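Tagle Large-Format Film Project
Minutes of the production and distribution meeting
17 December 2018

Meeting opened at 10 am. Apologies received from the Havik office. Minutes of the October meeting were accepted with one correction — the narration recording is booked for two days, not three.

1. Running time

The current cut is 40 minutes. Irkico has asked whether a shorter version could be offered to museum theatres that run sessions on the half hour. The editors would prefer to hold the cut as it is until the music is finished. Agreed to leave it and come back to the question after the first test screening.

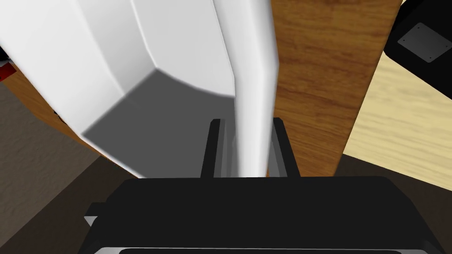 White object and upright pole, computer render.

2. Location shooting

The river and coast sequences are complete. The Dridau harbour sequence still needs a dawn aerial, and the permit runs out before the end of summer. Jayson Gatchalian will apply for an extension and get a second quote for the helicopter. The colour in the harbour tests was thought too cool beside the desert material, and the grading house will be asked for a sample reel.

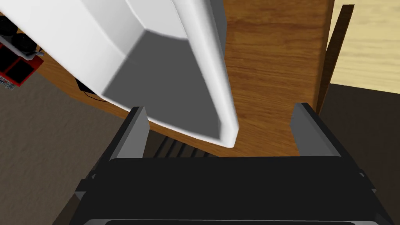 Jayson Gatchalian asked that the harbour sequence not be dropped from the trailer while the permit is being sorted out, as the Dridau tourism people have already been told it is in. Agreed.

3. Theatre bookings

Confirmed bookings stand at 1,898 sessions for the first year, against a target of 3,075. Most of the gap is in regional centres. Two theatres want a dubbed version before they will sign. Havik to send through a price for dubbing and a separate one for subtitles.

School bookings were discussed. Teachers' notes are in draft and need a map.

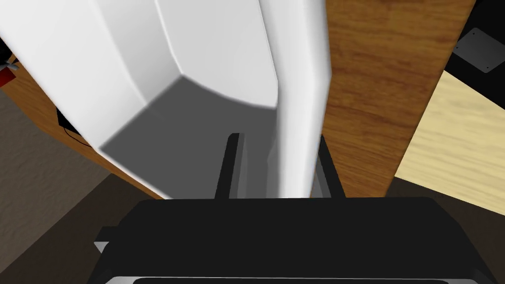 4. Music and sound

The composer has delivered the opening and closing themes. The middle section will be recorded with a smaller group than planned, which keeps it inside the budget. Rights for the two traditional songs are still outstanding — letters went out in October and only one reply has come back. The sound mix can't be locked until both are cleared.

5. Launch and travel partners

The launch will be at the Tagle theatre, which seats 623. Irkico wants a third of the seats for travel agents and airline guests.

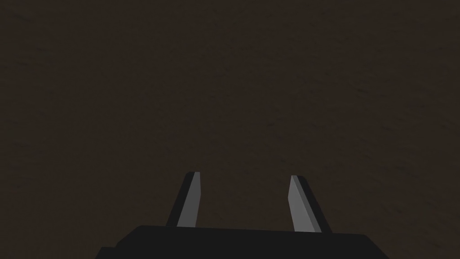
The remaining seats will go to crew, sponsors and the communities who appear in the film, with travel costs for community guests to come out of the launch budget. The invitation wording is to be circulated by email for comment.

6. Other business

The poster needs a new credit line for the Dridau unit. Storage of the camera masters was held over.

Actions
Permit extension and helicopter quote: J. Gatchalian
Dubbing and subtitle prices: Havik
Song rights follow-up: production office
Draft invitation: Irkico

Meeting closed at 11.50 am. Next meeting to be set by email once the test screening date is known.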